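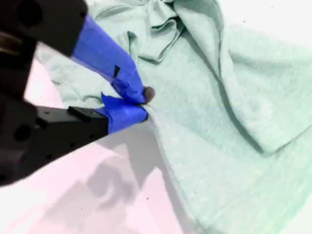
Blue tape on both fingers, green knit between them.

The standard ran to 24 pages, and Faith Mfinanga had read all of them twice on the bus, which was more than she could say for the people who'd signed it. It was called Good Practice for Cloth Handling. Page one said a gripper finger shall present "a clean, approved contact surface." Page nine said what approved meant, and sent you to page seventeen, and page seventeen had a table with one row in it.

"Tape," said Armindo Macedo. He had come down from Hendard to do the audit, and he was bent over with his nose close to the gripper. "This is painter's tape."

"Yes."

"Is it on the list?"

"There's one thing on the list," Faith said. "It's a sleeve. Irkura stopped making it before you sent us the list."

He wrote that down, or wrote something down. The arm had stopped mid-fold when she hit pause, and it held its pinch of T-shirt. Pale green, a men's large, been through the cell so many times that Vasco had started calling it Uncle. She didn't like looking at it while it was paused. She always felt she ought to go and help.

"There's a flap sticking up," Armindo said.

"I know there is."

"Loose material within the working area. Section five."

"Section five was written for screws."

"It says material."

She had no answer to that, because it did. Salvador Fonseca had been on the group that wrote section five, and he'd told her once, over bad coffee, that they'd argued the whole afternoon about screws and somebody had changed the word at the end so they could all go home. Now it covered tape. Probably it covered the shirt.

"Let me ask you something," she said. "When you pass a cell, what do you think you've found out?"

Armindo straightened. He was a tall, patient man and she could see he'd been asked ruder things. "That it follows the practice."

"And what does that tell you about the folding?"

"That isn't my part."

"Whose part is it?"

He turned back a few pages, as if it might be in there. Across the room Vasco Veloso had quit pretending to label bins and was listening with a marker in his hand.

"You keep a log," Armindo said finally. "Section three. I'd like to see the log."

This was the thing she had been saving. She kept it in a green notebook, by hand, because the form that came with the standard had a box for "incident" and a box for "no incident" and nothing in between, and almost everything that happened in the cell happened in between. A sleeve caught and then let go. A collar rolled under. The arm reached for a hem and took two layers, and the fold came out fine anyway, and was that good or bad? She had 1,668 entries. She'd written every one herself except for a week in May when she had the flu and Vasco did it. You could tell which week. He drew faces.

Armindo read standing up. He read for a long time. At one point he went back to the start and checked something against a later page with his thumb holding the place.

"You changed the tape here," he said.

"Every time it goes shiny."

"There's no rule for that."

"No."

"The old sleeves, we said replace at 1,000 cycles." He turned a page. "Who decided on that number, do you know?"

"I was going to ask you."

He gave a short laugh through his nose, and then looked annoyed at having done it. He sat down on Vasco's stool with the notebook open on his knee and took out his own form and looked from one to the other.

"I still have to mark it," he said. "The tape. I can't put down a sleeve that isn't there."

"Then mark it."

"It'll go in as a fail."

"For section five or for page seventeen?"

"Both, I think."

"And the notebook? Where does that go?"

He hunted for a place. There was a line at the bottom marked Other, no longer than his little finger, and he started writing on it very small, and ran out of room, and turned the sheet over and kept going on the back, where Faith was fairly sure the scanner at Hendard would never look.

She let him write. After a while she reached over and pressed resume.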